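What the wrist view is good for

I have been working on Tikano since April, and it has reached the point where I can say something useful about it. Tikano is a policy that learns kitchen tasks in simulation from several camera views at once. The question I wanted to answer was small. Does the policy need the wrist cameras all the time, or only near the end of a reach?

My earlier version, Benell, gave every view the same treatment. Each camera went through its own encoder, the features were joined together, and the joined vector went to the action head. It worked well enough on short pick-up tasks. On anything that involved a microwave or a cabinet it fell apart, and it took me too long to see why.

The trouble is that a wrist camera spends a lot of a long task looking at things that don't help. Up close, it sees an object so large that the shape is hard to place in the room. The network still has to turn that into numbers, and those numbers change a lot when the arm moves a little.

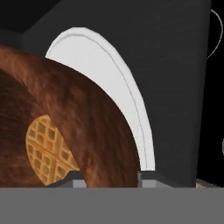 Gripper view in the simulator, with a donut, part of a waffle and a white arched object.

A view like that one is good for fine placement. The fingers and the food share the same few inches, and the contact area is right there. It says very little about where the counter is or which way the rest of the robot is facing. Benell had no way to know which kind of information it was getting.

So in Tikano I added a gate. For each camera, a small network looks at the features from that camera and the joint positions, and puts out a number between 0 and 1. The features are multiplied by that number before they are joined. The gate is trained along with everything else, from the same imitation loss, and there is no extra label telling it which camera matters. I did add a light penalty on the sum of the gates so that it wouldn't leave them all open.

The training set was 1,000 demonstrations in simulated kitchens, spread over 8 tasks. I kept 700 of them for the main run and used the others for validation and for a second run I'll get to below. Every kitchen has its own counters, cabinets and appliances, and the objects get shuffled. The microwave tasks are the ones I care about most. The robot has to deal with a door, a dark cavity and a dish, and the range sits underneath.

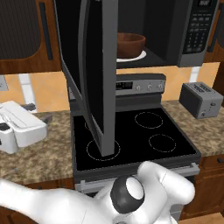
The first thing I checked was plain success rate on the microwave tasks. Tikano finished 70 percent of the test episodes. I ran Benell again with the same data and the same number of training steps, so that the comparison would be fair, and it was clearly worse. It failed mostly in the middle of the task, after the first reach and before the second. I had expected the failures to be at the grasp.

The second thing I checked was the gates themselves. I plotted them over time for each test episode. During the long moves, the wrist gates dropped close to zero and the outside view carried most of the weight. In the last part of a reach, they climbed. This is what I had hoped for, but the plots are not as clean as I'd like. In some episodes a wrist gate opens early and stays open for no reason I can find. In others the two wrists trade places several times in a second, and the arm shakes a bit when they do. A smoothing filter on the gate output took care of most of the shaking. I haven't decided whether that is a fix or just a cover.

Appliance doors gave me the most to think about. From a few inches away, a door is a big dark rectangle, and two positions of the arm that are fairly far apart can give nearly the same pixels over most of the view. What differs is a strip along the bottom or the side, where some of the counter shows.

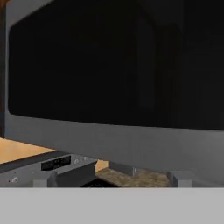

Why not just drop the wrist cameras and use the outside view by itself?

I tried it. The reach gets to the right neighborhood and then misses, because the hand blocks the outside view at the moment when the position of the fingers matters most. Success on the grasping tasks fell further than it did with any other change I made. The wrist views are worth keeping, and they need to be ignored on a schedule that depends on the task.

The second run was about the schedule. I replaced the learned gate with a hand-written rule that opened a wrist camera when that hand got close to the target object. It came near the learned gate on simple pick-ups and did poorly with doors, where being close is no sign that the view is helpful. The rule also needs to know where the target is, and a real robot wouldn't have that for free.

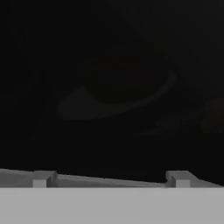 Darkness is the case where the gate still makes bad choices. I assumed it would shut off a wrist view with almost nothing in it, and often it doesn't. My guess is that the gripper is to blame. Even when everything past the fingers is black, with maybe one dim rounded shape in it, the gray bar and the two finger blocks at the bottom are bright and sharp, and an encoder can find plenty of edges there. The gate may be reading those edges as a sign that the view is useful. Masking out the gripper before the encoder is an easy test, and I have it queued. The risk is that the policy was getting something from seeing its own fingers, so I'll run it both ways.

I also want to try the gate with Lã, the older encoder I used before Benell. It is smaller and its features are blurrier, and I'd like to know whether the gate matters more or less when the features are weak. The training code for all of this lives in Trumum, my general repo for kitchen experiments. The gate is in its own file and doesn't depend on much else. The config for the smoothing filter is still a mess, and the default value in there is wrong for the two-handed tasks. Set it by hand until I push the next change.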